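A **slotted spatula**, also called a slotted turner, is a hand tool used in cooking to lift, turn, and drain food. It consists of a handle and a flat head, or blade, pierced by two or more slits. The slits let oil, water, or loose batter pass through the head while the food stays on top. Slotted spatulas are made in wood, metal, nylon, and silicone, and the choice of material decides most of the other features of the tool, including the thickness of the blade and the width of the slits.

## Terminology

In American usage the word *spatula* covers at least two tools: the flexible scraper used to clean the inside of a bowl, and the flat turner used at the stove. Trade catalogs usually separate them as *scraper* and *turner*. The word *slotted* is applied to heads with long parallel openings. Heads with round holes are more often listed as *perforated*. A slotted spoon has a bowl and can carry small pieces of food; a slotted spatula has no bowl and is suited to food that holds together in one piece.

## Construction

### Head

The head is flat or slightly curved, and is usually widest at or near its front edge. On metal models the front edge is thin enough to slide under an egg or a fish fillet. On wooden models the edge is thicker and is commonly beveled on one face to make up part of the difference.

Slits normally run parallel to the handle, although some makers cut them at a slant. The bars of material left between the slits carry the load when food is lifted. In wood these bars must follow the grain, as a bar cut across the grain breaks easily under side pressure. The ends of each slit are rounded on better pieces to reduce splitting.
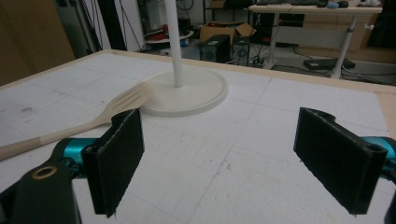

*Wooden spatula with a slotted head, resting against a round white base. Photo: Plallamo, kitchen tools series.*

### Handle

Handles are either continuous with the head or joined to it. One-piece construction is usual in wood: the whole tool is sawn from a single blank, and there is no joint to loosen. Metal heads are riveted or welded to a shank, which is then set into a grip of wood or plastic. A long handle keeps the hand away from spattering fat but gives less control over the front edge. Many handles end in a hole or loop for hanging.

## Materials

**Wood.** Beech, maple, cherry, and olive are common. Close-grained hardwoods are preferred, as they take up less water and wear more slowly at the edge. Pale woods such as beech and maple darken with use. Wood does not scratch most nonstick coatings and conducts little heat, but it can scorch if left on the rim of a hot pan.

**Metal.** Stainless steel is the usual choice. It allows the thinnest blade and the narrowest bars between slits. It is unsuitable for coated pans.

**Nylon and silicone.** Both are safe on coated surfaces. Nylon softens at high temperatures and should not rest in a heated pan. Silicone tolerates more heat but is flexible, and is often molded over a steel core.

## Manufacture of wooden models

A flat blank is cut to outline with a band saw or a router template. The slits are then opened, either by drilling a hole at each end and sawing out the waste, or in a single pass with a router bit. Sanding follows in several grits. The inside faces of the slits are the slowest part to finish by hand, and on low-cost pieces they are often left rough.

The Kendero workshop pattern, a simple one-piece design, has 6 slits and is finished with food-grade mineral oil. The Flandura pattern uses a shorter head with wider bars - a change intended for heavier food. Both are cut with the grain running the full length of the tool.

## Use

Typical uses include:

- turning pancakes, patties, and fritters
- lifting fried food out of shallow oil
- moving poached eggs or fish from the pan to a plate
- stirring vegetables in a wide pan

The tool is poorly suited to thin sauces, which run through the slits, and to scraping the sides of a bowl. A solid turner gives better support to soft food that may sag between the bars.

## Care

Wooden spatulas are washed by hand in warm water with mild soap, then dried upright or hung so that air reaches both faces. Long soaking and dishwasher cycles raise the grain and may open cracks at the ends of the slits. Raised grain can be smoothed with fine sandpaper and the surface oiled again. Food residue collects inside the slits and is removed with a narrow brush - a bottle brush works on most heads.

A wooden head with a cracked bar is normally discarded. Glue repairs are not recommended on a part that comes into contact with hot food.

## See also

- Fish slice
- Scraper (kitchen tool)
- Skimmer
- Slotted spoon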